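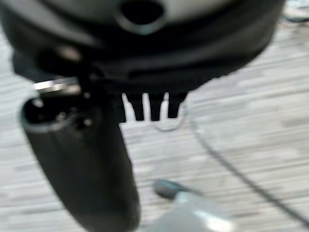
Packing a kitchen by myself, what goes first??

Home & Moving > Packing and Storage

svrettos
ok so moving from Dornden to Pumville end of October, 441 miles, and I've got the bedroom done and the books done and now I'm stuck on the kitchen. Opened the cabinets, closed the cabinets. Small boxes mostly, one roll of paper left, a pile of dish towels. Do I start with glasses or the stuff I never use? And plates flat or on edge, my mom says flat, the internet says edge. Truck is one of the Prorside ones, the short one. Need to eat here till the last morning.
- Styliani Vrettos (moving, tired)

creekmoth
Never-use stuff first. Roasting pan, cake tins, the fondue thing if you own one. Then baking. Then glasses. Leave one pan, one knife, a bowl and a mug per person.

halfpint_Lou
Plates on edge. Always. Paper between each, towel at the bottom of the box, towel on top. Small box or you will not be lifting it

dunmore77
Flat is fine. Moved 6 times, plates flat every time, lost one saucer and that was me dropping it in the driveway. Edge is for people with movers who throw things.

halfpint_Lou
Movers DO throw things. And the truck bounces whether you hired anyone or not. A flat stack puts all the weight on the bottom plate

dunmore77
It sits in my cupboard in a stack all year and the bottom plate is alive and well.

halfpint_Lou
your cupboard isn't going down the interstate

svrettos
lol ok. I have 2 kinds, the heavy everyday ones and my grandmother's, which are thin. Could do everyday flat and hers on edge?

creekmoth
Yes do that. And hers ride in the car with you if there's room, back seat floor.

tobin_rr
What about the spices. I'm asking for me, moving too, sorry to jump in

creekmoth
Check the lids, tape the ones that flip open, stand them up in a shoebox. Anything with no smell left goes in the trash. Don't pay gas for old paprika

tobin_rr
thx. all my paprika is old paprika

marigold_vt
Pots: nest them, lid upside down on top, towel between if they're nonstick. Fill the gaps in the big stockpot w/ measuring cups and all the little junk drawer things in a zip bag. Wrap knives in a dish towel with rubber bands and WRITE KNIVES on it. I reached into a box once. Stiches.

dunmore77
Agree on the knives. Disagree on filling the stockpot, you end up with one pot that weighs as much as a dog and you can't find the can opener for a week.

marigold_vt
label it?

dunmore77
I labeled mine "pot"

svrettos
Update. Did the never-use stuff tonight. 7 boxes. How do I have 7 boxes of things I never use. There were three garlic presses. I don't even like garlic press garlic, I chop it

halfpint_Lou
Now's when you get rid of stuff, before it's taped. Put a bag by the door. If you have to think about it more than a minute it goes in the bag

creekmoth
A minute is harsh. I tossed a cast iron lid that way and then had to buy another one. Do a maybe box, look at it again the night before.

halfpint_Lou
The maybe box just gets moved. I have a maybe box from my last place. It's in the garage. Still taped

svrettos
Next question, bottles. Oil, vinegar, soy sauce. Half full. Worth it or pour out?

marigold_vt
Oil no. Give it to a neighbor. Vinegar ok if the cap is good, plastic wrap under the cap, screw it down, bag it, stand it up. Not in the same box as anything cloth

Ra
Give everything open to a neighbor. Every time I "saved" a bottle it leaked on somethng I cared about.

tobin_rr
My neighbor does not want my soy sauce

Ra
then eat more rice this week

dunmore77
Stemware? You didn't say if you have any. If it's only tumblers stuff one dish towel in each and stand them upright. Not on the side.

svrettos
Four wine glasses and a bunch of tumblers. Out of paper after tonight, can I use t shirts?

creekmoth
T shirts, socks, pillowcases, all good. Socks fit right over a wine glass. You have to pack them anyway. Newspaper works too but you'll be washing ink off everything

halfpint_Lou
Clean socks pls

svrettos
CLEAN socks yes. ok glasses tomorrow morning, then baking shelf. Everyday plates are flat, grandma's on edge in a box with three towels and a sweater, going in the car. Last thing out is the kettle. Fridge question coming, I have no idea when you unplug one

marigold_vt
Night before. Towel on the floor, door propped open. Start eating the freezer now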